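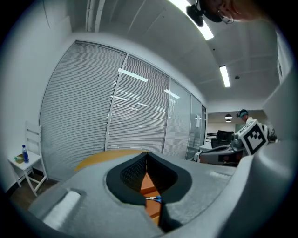 The gripper from a club table, with a second one farther back in the room

Print this page | E-mail this page

Trarkley Hand-Held Gripper, Club Edition

Item 119. Sold singly or as a club pair.

The Club Edition is the gripper we sell most often to after-school robotics clubs, college project teams and the sort of evening class where people turn up straight from work with a sandwich in one hand. It is the same tool as our regular Trarkley, in the same light gray matte body, but it comes packed with the things a group needs when several people are going to be sharing it: spare padding for the opening, a printed set of marker sheets, and the Fillemum activity binder, which has grown quite a bit fatter this year thanks to all the teachers who wrote in with their own tasks.

If your club is new to this, the idea is a friendly one. A student holds the gripper and does an everyday job with it, say picking up a small object from a table and setting it down somewhere else, and the recording of that job becomes a lesson for a robot arm later on. We have found that students who would never sit still for a lecture on motion planning will happily spend a whole meeting arguing over the best way to pick up a little plastic brick (we have been drawn into those arguments ourselves, and have strong feelings about approaching from the side).

Setting up for a meeting

You do not need a lab. A plain wooden table is fine, and an ordinary office or classroom with the ceiling lights on will do nicely. We suggest working in pairs, with one student holding the gripper and the other resetting the objects and keeping the log sheet, and then trading places at the halfway point. Clubs with two grippers usually put them at opposite ends of the room so that elbows don't meet. Keep drinks off the work table, please! A spare chair against the wall makes a very good parking place for water bottles and snacks.

The white cube marker with its black square pattern mounts on the body and should be checked at the start of each meeting. Wipe it with a dry cloth if it has picked up fingerprints, and do not use tape over the printed faces, even clear tape, as it tends to shine.

A season with the Club Edition

The Fillemum binder is laid out for 14 meetings. The first two are all handling and practice, with no recording whatever, and we do ask you not to skip them however eager everybody is. After that come the single-object tasks, then sorting, then stacking, and by the end most groups are ready to record their own task from start to finish. A club that keeps up a steady pace will finish the season with 400 good recordings, and the larger ones may get to 1000, especially if they open the room on an extra afternoon before the showcase.

The showcase is the Ultari Challenge, held each February, where student teams bring a task of their own choosing and let a robot arm try it in front of the judges. Teams may enter with any hand-held gripper, and the Club Edition needs no changes to meet the rules. Entry forms are at the back of the binder. Do read the page on object sizes before you fall in love with a task, because a team last season had to give up a very charming teapot a week before the event.

What comes in the box

One gripper, light gray
One cube marker and mount
Marker sheets, printed
Spare black padding for the opening
Fillemum activity binder
Log sheets
Drawstring storage bag

The Radulović stand is sold separately. It holds the gripper upright between turns, and clubs with younger members tell us they wouldn't be without it.

Care and questions

The matte finish cleans up with a damp cloth and a drop of dish soap. Padding wears with use and should be changed when it starts to feel slick or a corner lifts. Replacement is a two-minute job and the instructions are on the inside of the box lid, where we hope they will not get lost the way the old leaflet did.

School purchase orders are welcome. If you run a club and can't decide between one gripper and a pair, write and tell us how many students you have and how long your meetings run, and we will give you our best advice, even if that means selling you the smaller order. A single gripper is plenty for a small group. Past eight students the waiting gets long and the chatter gets loud, and a pair makes for a much happier evening.

Page updated November 6, 2019

Print this page | E-mail this page

Related items
Radulović Gripper Stand
Trarkley Replacement Padding, Black
Cube Marker and Mount
Fillemum Activity Binder (binder only)
Ultari Challenge Practice Object Set
Log Sheets, Refill Pad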